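大机の部屋、その後のご報告(Gullex助成・中間)

8月 文:Skomley運営室

Gullexのみなさま、いつもありがとうございます。前回のご報告では「机は入りました、あとはこれからです」で終わってしまって、読み返すとずいぶんそっけない文章でした。今回はその続きで、大机の部屋がどう使われているか、いただいたお金が何になったか、それからまだ片付いていない宿題のことまで、思い出せるかぎり書きます。少し長いです、お茶でも飲みながらどうぞ。

まず机の話から。例の長い机は、一枚板のように見えて、何枚もの木目の天板を突き合わせてつないだものです。申請のときは一枚ものの大きな机を考えていたのですが、見積もりを取ったら搬入だけで予算がかなり消えてしまうことがわかって、つなぐほうに切り替えました(変更届はその節お出ししたとおりです)。結果としては、こちらで大正解でした! 階段をひとつずつ運び上げられましたし、いざとなれば並べ替えもできます。もっとも、並べ替えたことはまだ一度もありません。みんな長いままがいいと言うので。

気になっていたのは継ぎ目です。まっすぐ通っている線なので見た目はすっきりしているのですが、紙を置いて字を書くと、ちょうど線の上でペン先がこつんと落ちるんですね。薄い下敷きを備品に加えたら、この苦情はほぼ消えました。パンくずが溝に入る件は、昔ながらの小さな卓上ブラシで掃いてもらっています。掃除機も試したのですが、音が大きくて、隣で電話をしている人に悪くて。

天板の色はオレンジがかった茶色で、つやがあります。このつや、好き嫌いがはっきり分かれます。夜に来る人たちは部屋が明るく感じると言ってくれますし、昼に画面を見ながら作業する人は、天井の灯りが映りこんで目が疲れると言います。どちらの気持ちもわかるので、灯りを半分だけ消せるようにスイッチの配線を直してもらいました。費用は修繕の枠から出しています。Wundaというつや消しの机用ワックスも取り寄せてみたのですが、端っこで試したら、そこだけぼんやり曇った感じになってしまい、あわてて拭き取りました。缶はまだほとんど残っています。欲しい方がいらしたらお譲りします、本当に。

それから食器です。今回の助成でいちばん楽しかった買いものが、じつは食器でした。申請書には「共用の器一式」とだけ書いた、あの項目です。最初は白でそろえるつもりで、カタログに付箋まで貼っていたんです。ところが白い器は、給湯室にもともとあるものと混ざってしまう。混ざると、どれがこの部屋の備品なのかわからなくなって、ひと月もすれば散り散りです(前の部屋で経験済みです)。そこで思い切って、遠くからでも見つかる色にしました。青緑の鉢と、黄緑に近い明るい緑のコップ。木の机に置くと、かなり目立ちます。目立ってくれないと困るんです。
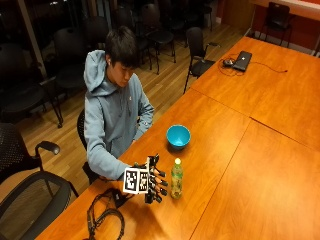 Themba Matlalaからは、鉢の色は気に入っているけれど、机に出しっぱなしの鉢はだんだん小銭入れや鍵入れになっていくから、食べものに使う鉢と小物を入れる鉢は最初から分けておいたほうがいい、という意見をもらいました。鍵の入っていた鉢でみかんを食べるのはちょっと、とのことです。

おっしゃるとおりで、わたしも一度、クリップの混じったおせんべいをいただいたことがあります。そのあとすぐに、小物用の鉢は裏に丸いシールを貼って区別することにしました。表に貼ると格好が悪いので裏です。ただ、裏に貼ってあると中身が入っているときに確かめられない、という根本的な欠点がありまして……。これは次の買い足しのときに、小物用だけ別の色にするのがいいかなと考えています。黄色か、赤か。ご意見があればぜひ聞かせてください。

飲みものの持ち込みについても書いておきます。前回のヒアリングで「机の上は水気厳禁にしては」というご提案をいただいていました。いったんそのとおりにしてみたのですが、長くいる人ほど飲みものが必要で、廊下で立ったまま飲む人が増えてしまいました。通る人も気をつかいますし、なにより寒い時期は廊下がつらい。それで今は、ふたの閉まるものなら机に置いてよい、コップを使うなら机のまん中寄りに置く、という決まりにしています。ペットボトルのお茶くらいなら気楽に持ってきてくださいね、と入口の紙にも書きました。

コップのほうは、鉢より苦労しました。緑にしたのはよかったんです。置き忘れがすぐ見つかります。椅子がほとんど黒いので、座面に置かれたものまでわかります(座面に置くのはやめてほしいのですが!)。困ったのは大きさでした。最初に買ったものは口が広く、手の小さい人には持ちにくい。つかむところがつるつるしている、という声もありました。お店に相談して、半分をひとまわり小さいものに交換してもらっています。差額は出ませんでした、ありがたいことに。

下の階のNouriのみなさんにもずいぶん助けてもらいました。Nouriは小さな喫茶室なのですが、洗いものの流しを夕方だけ使わせてくださっているんです。給湯室の流しは狭くて、鉢を重ねて洗うと必ずどこかにぶつかるので、本当に助かっています。かわりに、こちらの部屋の長い机をNouriの豆の試飲会に使ってもらいました。その日は机いっぱいに器が並んで、それはもう、にぎやかでした。ああいう日があると、長い机にしてよかったなあと思います。
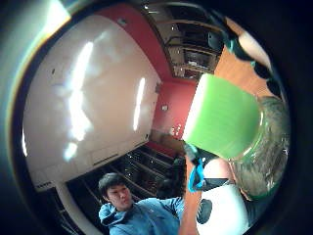
明るい緑のコップ。大机の部屋にて。

数のことも少し。今年度に入ってからの利用は、延べ373人になりました。申請書に書いた目標が200人でしたから、正直、こんなに来てもらえるとは思っていませんでした。一度に座れるのは最大20人で、これは椅子の数ではなく、となりと肘がぶつからずに座れる人数です。椅子だけならもっとあるんですけれど、全部に座ると、誰も後ろを通れなくなります。

使い方はほんとうにばらばらです。打ち合わせ、勉強、書類の発送、編みもの、ただ静かに座っている方もいます。夕方に来て、机の同じ角でずっと何かの図を描いている方がいて、わたしはひそかに完成を楽しみにしています。何の図かはまだ聞けていません。壁の白い面には予定を書きこむ人と落書きをする人がいて、今のところ仲よく領地を分け合っているようです。

さて、宿題のほうです。前回も書いた「机の上の線」の問題は、まだ解決していません。長い机の弱点で、コンセントが壁側にしかないので、まん中に座った人はどうしても線を長く引いてくることになります。電源の線、つなぐ線、小さな箱から出ている細い線。一本ずつならどうということもないのに、何人かで使うと、あっという間にもつれてしまいます。輪に巻いて置いても、端がぴょんと出ていて、となりの線をつれてくるんですよね。

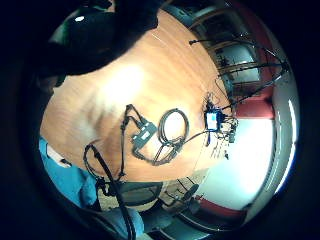 試した方法は三つあります。まず、机の裏に受け皿のような網を付けること。これは見た目がすっきりして評判もよかったのですが、膝の高い人がぶつかりました。かなり痛かったそうです。次に、面ファスナーの細い帯を配ること。黒い帯にしたせいで、黒い線に巻くとどこに巻いたのか自分でもわからなくなります。色付きを買うべきでした。食器であれほど色にこだわったのに、どうして帯のときに思い出さなかったのか、自分でも不思議です。

最後が、机の端から下ろす場所を決めてしまうやり方で、今はこれを続けています。机の縁のどこからでも線を垂らしてよいことにすると、歩く人の足がひっかかります。そこで、下ろすのは壁に近い側だけ、とお願いしました。守られる日もあれば、そうでない日もあります。お願いの紙を縁に貼ったら、今度はその紙に肘が当たってめくれてくるので、床に印を付けるほうがいいのかもしれません。印に使うテープはもう買ってあります。貼る係がわたしで、わたしがまだ貼っていない、という状況です。今月中にやります。

線がもつれたまま次の人に渡るのがいちばん困るので、片付けの時間も見直しました。以前は終わりの時刻ちょうどまで使ってよいことにしていたのですが、それだと片付けが次の人の時間に食いこみます。今は終わる少し前に、入口の灯りを一度だけ点けたり消したりして知らせています。声をかけるより角が立たなくて、これは続けるつもりです。遠くの席からは見えにくい、とも言われていますが。

片付けの順番も、だんだん決まってきました。初めのころは机を拭いてから器を下げていて、考えてみればあべこべです。拭いたところに鉢の底の跡がつきます。今は器、線、紙もの、それから机を拭く、の順です。布はよくしぼったものを木目に沿って動かすようにお願いしています。継ぎ目のところだけは線に沿って。ここに水が残ると天板の端がふくらんでくると家具屋さんに言われたので、わたしは少し神経質になっているかもしれません。拭いたあとに斜めから見ると、つやのある机なので、拭き残しがよくわかります。その点では、つや消しにならなくて助かりました。 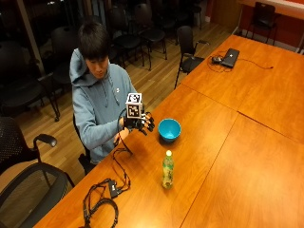 器をどこに戻すかも、案外もめました。棚に戻す派と、机のまん中にまとめておく派です。わたしは棚派だったのですが、棚は部屋の奥にあって、長い机の反対側からだとけっこう歩きます。歩くのが面倒で、つい手元に置いて帰ってしまう。それなら、使いそうな鉢はいくつか机に残しておいて、汚れたものだけ下げるほうが早いという話になり、今はそうしています。来た人がすぐ使えるので、評判も悪くありません。埃をかぶらないように、長いお休みの前だけは全部棚にしまいます。

ふたの閉まるペットボトルについては、今度は置き忘れが出てきました。飲みかけは誰のものかわからないので、捨てるのにも気が引けます。翌朝まで残っていたら中身を流します、と紙に書き足しました。名前を書くペンも入口に置いたのですが、ペンのほうが先になくなりました。ひもを付けたものに替えてあります。

お金のことは別紙の表のとおりですが、ざっと言うと、机と運搬に大半を使い、器の分は予定より少なく済み、灯りの配線が予定より多くかかりました。残りは、色付きの帯と、小物用の別の色の鉢、それから机の脚の高さを合わせる当てものに使わせてください。床がほんのわずかに傾いていて、天板のつなぎ目のひとつに、指でさわるとわかるくらいの段差があるんです。紙を折ってはさんでいましたが、さすがにそろそろちゃんとしたものにしたいです。

椅子の張り替えについてもお問い合わせをいただいていましたね。網の背もたれの椅子は、今のところ傷みもなくて、座り心地もよいと言ってもらえています。ですので今年度は見送って、その分を当てものと帯に回す、というのがこちらの希望です。もし費目をまたぐのに手続きがいるようでしたら、書類の名前だけ教えてください。前回は似たような名前の届をまちがえて出してしまい、ご面倒をおかけしました。

次にお越しのときは、ぜひ夕方にいらしてください。Nouriの閉店前なら、下でコーヒーを買って上がってこられます。ふたをもらうのだけお忘れなく。席は机の奥側がおすすめで、継ぎ目が手元に来ないので、字が書きやすいです。

最近の記事
・大机がやってきた日(搬入の記録)
・共用の器、色を決めるまで
・Nouri試飲会のお礼
・入口の貼り紙を新しくしました
・灯りのスイッチの使い方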